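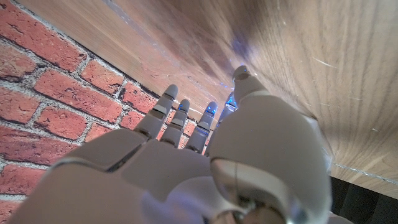
Naveen Maurya says the planner should slow the fingers before they reach a surface, and we agree – so come and help us write it! Bavska is hiring a motion planning engineer for its robot hand software in Mircombe, 40 hours a week, starting in December. You'll own the contact planner and its 18 open issues. Good C++ matters most; hand experience is a bonus. Send code you like to Albane Leblanc.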